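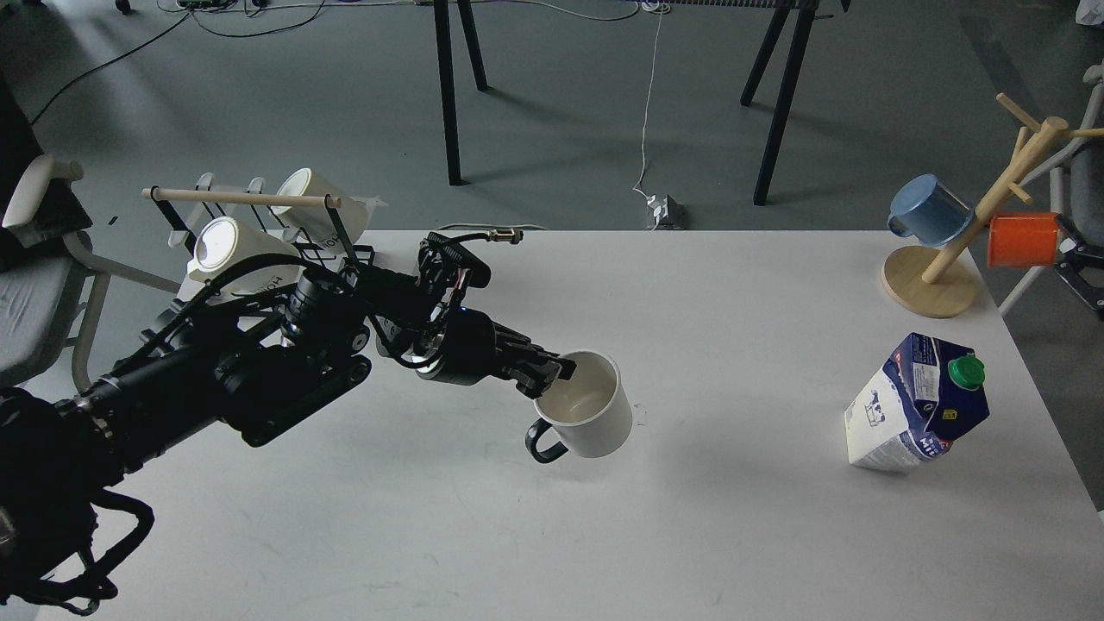
Tabletop with mugs, wire dish rack and drink carton.

Sinero Mugs and Rack — README

Sinero covers one household activity: moving mugs between a tabletop and a dish rack. The table is white and carries light scuffs, which are left in as part of the surface.

Contents
104 sequences, 25 stills from each. Labels are stored per still, in two files: objects.csv and states.csv.

Object classes
mug — white; the handle is labeled separately when visible
rack — black wire with a pale wooden rod along the top
carton — drink carton, screw cap included in the outline

State labels for mugs
upright, tilted, on side, in rack. A mug in the rack takes a second label for its pose. "Leaning" applies when it rests against the rod or the wires.

Known issues
White mugs on a white table give weak edges, and almost 3000 outlines were redrawn by hand in August. Smudges on the table have no class. Lettering on mugs is not transcribed. Rack prongs and plate edges are easily confused; use "rack, unsure" for these.

Versions
Version 2 merges the former Purano and Fistum subsets. File names from Purano keep their old prefix.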